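Student Team Teaches Robot Arm to Clear a Table

A student robotics team at Seixas Technical College will show its tabletop project to the public on 13th June, after a school year spent collecting practice data by hand.

The project is called Ikine. Its goal is a robot arm that can pick up small household items from a table and put them back where they belong. The students are not writing out each movement in code. They carry a gripper tool around the lab, do the tasks themselves, and use the recordings to train the software that will run the arm.

"We tried programming one pick-up step by step in the fall, and it took us weeks," said team captain Solange Aguiar, a second-year student. "Then you move the cup a little and you have to start over."

The team has 473 recordings so far. Of those, 313 passed a check and went into the training set. The rest were thrown out, mostly for being too short or for showing the tool let go of an object too early. Aguiar said the team was stricter in the second semester than in the first, and some of the early sessions had to be done again.

Each recording covers a single task, such as lifting a cup, moving a box of tissues or setting down a plant. Students take turns with the tool and keep a written log of what was moved. A session is limited to 50 minutes because arms get tired and the movements get sloppy, according to Deok-su Shin, who put together the log and trains new members.

"The first thing people do is go too fast," Shin said. "We have them do it slowly, then do it slowly again. It is pretty boring for the first hour."

Shin joined the team with no background in robotics. He was studying bookkeeping and came to a meeting with a roommate — the roommate has since left for the rowing club.

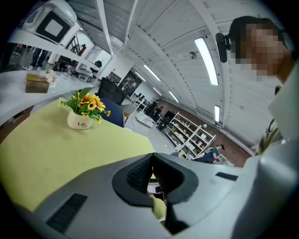 The hand-held gripper beside a tabletop with a pot of artificial sunflowers in the Seixas lab.

The flexible jaw pads on the tool wear down with use and have been replaced twice this year. Marcelino Trindade, who handles repairs, said the second set has held up better. He now checks the pads at the start of every session and writes the result on the log sheet.

The software side is run by Edivaldo Arruda, a third-year student. His group sorts the recordings, trims the start and end of each one, and runs the training overnight on the lab computers. Arruda said the arm does well with boxes and cups. Plants are harder. The stems bend when the gripper comes near, and the arm tends to grab for the leaves instead of the pot.

"It got the pot in 4 tries out of ten last time," Arruda said. "That is up from zero, so we'll take it."

The team also entered the regional Bonis Student Automation Contest, where schools are given a table of objects and a fixed amount of time to clear it. Seixas finished in the middle of the group. Judges liked how smoothly the arm moved but took points off for two dropped cups and a late start caused by a loose cable.

Ryszard Pawłowska, the instructor who advises the team, said the contest result was fair. He said the students learned more from sorting their own recordings than from the contest itself, and he plans to make the sorting work part of his introductory course.

"They had to sit there and decide what a good example looks like," Pawłowska said. "They argued about it a lot. I want the first-year students to have that argument too."

Parts for the arm were paid for with a small grant from Pamow, a local equipment supplier. The grant runs through August. The team has applied for a second one, which would pay for another arm and let two groups work at the same time.

At the public showing, visitors will be able to watch the arm clear a table and try the hand-held tool themselves. Team members will be on hand to answer questions, and Arruda's group will have a screen set up with recordings from earlier in the year, including several of the failed ones. Admission is free. Children are welcome with an adult.

Students who want to join next year can sign up at the showing or at the engineering office. No experience is needed, but new members are asked to complete two practice sessions with Shin before they record anything for the training set.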